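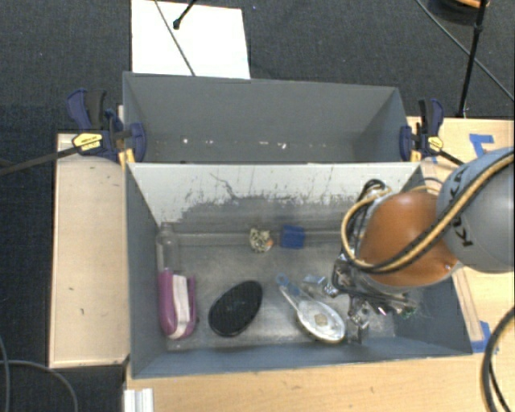 Fig. 1. Two gray bins, the nearer one holding assorted household items.

Household Systems, Unit 4: The Mixed Bin
Handout to go with the August lecture. Instructor: Lindalva Lopes

Read this before you do the worksheet. It covers the claim we argued over last time, that sorting small things into bins is the first step to an orderly house. I don't believe it, or at least I don't believe the version that gets sold.

4.1 What the claim says

The usual advice goes like this. Buy containers of the same size, give each one a category, put a label on it, and the clutter takes care of itself. The Riltley method is the best known version on our reading list. It asks for a bin per category and no category called "other." Coutinho is softer and allows one mixed bin per household, to be emptied every month. Neither tells you what to do with a thing that belongs to two categories, and most small things do.

Look at the front bin in Fig. 1. A clear plastic bottle is in with a blue block, a black oval object, and a white, oval-headed thing that could be a utensil or could be a brush. Which of those go together? By material, by room, by how often they get used? I have asked three classes this and the answers never settle. If the head is a brush head, half the room sends it to the bathroom and the other half sends it under the sink. If it's a kitchen utensil, they want it in a drawer and out of the bin altogether.

4.2 The trouble with the second bin

A second container is supposed to help. In Fig. 1 the rear bin is mostty the slack in the system: there is room in it, and the front one holds the bottle and the rest. You will find the same thing in plenty of closets. People buy a pair, fill the one that is easier to reach, and then buy a third.

The Borkine survey in your packet is often quoted on this point. It covered 600 households and reported that bins "reduce visible clutter." Well, yes. Put a lid on anything and it gets less visible. The survey did not ask whether people could find what they had put away — the only question I care about.

4.3 Hard walls, soft dividers

Plomovell's chapter (start at p. 212) argues that smooth, sloping walls are a fault in a storage bin because small items slide to the middle and mix. I think this is half right. Slope does cost you floor space. But a crumpled round thing and a square block will mix in any open bin, whatever the walls are doing. Dividers are the real fix, and they only work if you know your categories, so we are back at 4.1.

Wear is a separate matter. The far wall of the front bin is heavily scuffed, with one long crooked scratch coming down from the upper left. Students like to read a history into marks like these. Please don't. A scratch tells you the surface got scratched.

4.4 For the worksheet

Pick one mixed container at home. Don't tidy it first.

Write down every item and where you would look for it if you needed it at 7 a.m. Have someone else in the house do the same without seeing your list. Compare. Where the two lists disagree, a label won't save you — you need to agree on a place, and that may be a hook or a shelf.

Then propose a home for each item. You may use "other" once. If you use it, say what would have to happen for the item to leave.

Keep the write-up under 2000 characters. Bring both lists on paper, including the ones that make your categories look bad.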